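第4章　手本を見せて教える

4.1　はじめに

洗濯物を取り込んで、靴下を丸めて引き出しにしまう。読者のみなさんも、たいていはテレビを見ながら、あるいは家族と話しながら、手元をろくに見ずに済ませていることと思います。ところが、この作業をいざ言葉で書き出そうとすると、これがなかなか骨の折れる仕事です。筆者の授業では毎年、最初の回に「靴下を一足たたむ手順を、初めて見る人にもわかるように書いてください」という課題を出すのですが、いちばん長い答案は328行にもなりました。しかもその通りに手を動かしてみると、2行目でもうつまずいてしまったのです。布のどこをつまむのか、どのくらいの力で引くのか、丸めている途中でずれてきたらどう直すのか。手は知っているのに、言葉のほうが追いつかないのですね。

前章までは、動作を一つひとつ座標や角度で書き下していく方法を学んできました。硬い部品を決まった場所へ運ぶような仕事であれば、今でもこれが頼りになる方法です。けれども布のように、置くたびに形が変わってしまうものが相手となると、場合分けはいくらでも増えていきます。そこで本章では、人が手本を見せ、その記録からロボットに動作を学ばせるという考え方に進みます。

手本の見せ方には、大きく分けて二つの流儀があります。一つは、ロボットの腕を人がじかに持って動かす「直接教示」です。習字の先生が後ろから筆に手を添えてくれる、あの感じを思い出していただければよいでしょう。もう一つは、手元の操縦装置を動かし、離れた腕に同じ動きをさせる「遠隔操作による教示」です。両腕を使う作業では、左右の動きを一人で同時に見せられるため、後者が選ばれることも多くなります。その代わり、指先に布の手ごたえが伝わりにくく、慣れるまでには少々辛抱がいります。

本章で繰り返し取り上げるのは、二本の腕で靴下をまとめ、仕切りのついたトレーに収めるという課題です。練習用の記録集「Zukness」には、この課題の手本が80回分収められています。うまくいった回だけでなく、つかみ損ねてやり直した回も28回含まれていますので、どうか飛ばさずに見てください。4.4節でお話しするように、やり直しの記録にはずいぶん教わるところが多いのです。再生には付属のソフトウェア「Jallier」を使います。導入の手順は巻末の付録にまとめました。

本文に入る前に、できればご自宅の靴下を一足、机の上に出しておいてください。左右の手がそれぞれいつ布を押さえ、いつ放すのか、ゆっくり確かめながら読み進めていただくと、次節の「手本の区切り方」がぐっとわかりやすくなるはずです。
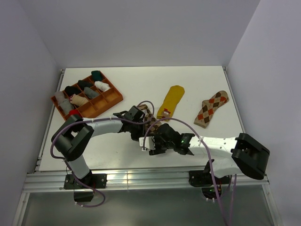
図4.1　柄物の靴下に向かう2本のアームと、丸めた靴下を収めた仕切りつきトレー（左奥）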